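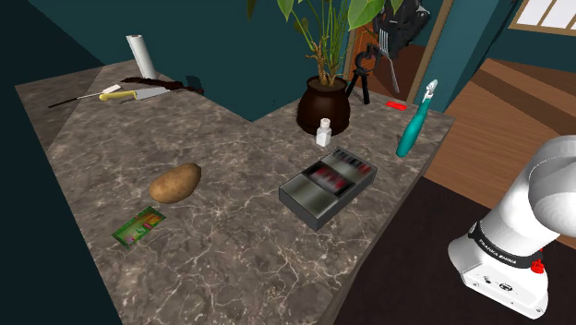 Grullisero, randomisation des distracteurs : résultats de la dernière campagne

mvt_souple
Messages : 142
Le protocole compare deux politiques de saisie entraînées sur les mêmes démonstrations, l'une avec distracteurs fixes, l'autre avec distracteurs tirés à chaque épisode. La consigne est unique (saisir la fourchette) et l'environnement est la cuisine Mamesia, plan de travail en L, bras Franka au bord du marbre. Les distracteurs sont pris dans un catalogue commun et posés sans contrainte sémantique : la pomme de terre et le couteau à manche jaune peuvent se retrouver sur le même plan que la plante en pot et le rouleau d'essuie-tout. Seules la position, l'orientation et l'identité des objets changent. Matériaux, éclairage et caméras restent figés pendant toute la campagne.

Épisodes lancés : 622
Épisodes retenus après contrôle de la pose initiale : 566
Échecs sur épisodes retenus, distracteurs tirés : 142

Les deux politiques sont évaluées sur les mêmes graines. Celle à distracteurs fixes fait moins bien, surtout quand un objet allongé se trouve près de la cible. Le code d'évaluation est sur le dépôt Grullisero, branche eval-cuisine.

karst22
Sur quel critère les épisodes sont-ils écartés ? Si le filtre dépend de l'état après stabilisation physique, il retire les configurations encombrées, donc les plus difficiles. Le taux d'échec est alors sous-estimé pour les deux politiques et l'écart n'est plus interprétable.

mvt_souple
Interpénétration initiale supérieure au seuil, ou objet cible hors du plan après deux secondes de simulation. Le filtre ne regarde pas le nombre de distracteurs.

karst22
Il n'a pas besoin de le regarder. La probabilité d'interpénétration augmente avec la densité d'objets. Il faut publier la distribution de densité avant et après filtrage.

mvt_souple
D'accord pour la distribution. Je l'ajoute au dépôt. Je maintiens que l'appariement par graine protège la comparaison, puisque les deux politiques perdent les mêmes épisodes.

karst22
Il protège la comparaison sur le sous-ensemble retenu. La généralisation au reste est une autre affirmation, et c'est celle que fait le résumé du rapport.

ohm_et_demi
Question sur la nature des échecs. Chez nous (projet Braltham, tiroirs et placards, même simulateur) la majorité venait de la caméra poignet et de la confusion entre la cible et un objet de forme voisine. Vous avez séparé les échecs de localisation des échecs de fermeture ?

mvt_souple
Oui, par annotation manuelle. La classe la plus fréquente est l'approche correcte suivie d'une mauvaise sélection dans les derniers centimètres. Configuration typique de cette classe :
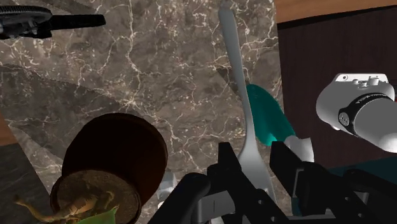

Vue poignet : fourchette blanche devant la pince, spatule à tête bleu-vert contre son manche.

La tête de la spatule recouvre en partie le bord droit du manche de la fourchette. Le bas des deux ustensiles passe derrière le doigt droit. Pour un réseau qui ne reçoit que cette vue et la proprioception, la séparation des deux objets repose sur la couleur et sur un contour incomplet. Le pot, son couvercle et la racine, plus à gauche, ne semblent pas intervenir : les masquer dans l'observation ne change pas l'action prédite de façon mesurable.

ohm_et_demi
Le masquage par aplat gris sort de la distribution d'entraînement. L'absence d'effet reste informative, mais un remplacement par la texture du marbre serait plus propre. Je me méfierais aussi des ombres. Il y a de larges bandes sombres anguleuses sur la pierre, à gauche et au centre, et avec un éclairage figé la politique peut s'en servir comme repère de position.

karst22
+1 pour les ombres. Même remarque pour les veines du marbre. La texture est fixe par rapport au plan, c'est un système de coordonnées gratuit. Sans décalage aléatoire des UV, on ne sait pas ce que la politique a appris.

mvt_souple
Le décalage des UV a été testé sur 22 graines, sans effet visible. Échantillon trop petit pour conclure, donc absent du rapport. La rotation de la source lumineuse n'a pas été testée.

karst22
Alors la phrase « robuste aux variations de scène » doit disparaître. « Robuste au tirage des distracteurs, à matériaux et éclairage constants » est défendable.

pelure_b
Je ne partage pas cette lecture stricte. Le protocole Ñahui fige lui aussi l'éclairage et personne ne lui reproche d'isoler un facteur. Un plan factoriel complet sur distracteurs, lumière et matériaux coûterait trop cher en temps de rendu pour une question qui porte sur les distracteurs.

karst22
Isoler un facteur ne pose aucun problème. Je parle du libellé de la conclusion.

ohm_et_demi
Côté coût, un carré latin suffit pour les effets principaux. On l'a fait sur Braltham en laissant tourner la file du samedi soir au lundi matin.

mvt_souple
Libellé corrigé dans le rapport. Le carré latin est retenu pour la campagne d'avril, avec rotation de la source et décalage des UV. Les annotations d'échecs sont déposées au format CSV, une ligne par épisode retenu, colonne « classe » vide si la saisie a réussi.

pelure_b
Le CSV utilise la virgule comme séparateur et aussi comme décimale dans la colonne durée. Illisible en l'état.

mvt_souple
Corrigé, point-virgule partout. Retélécharger le fichier.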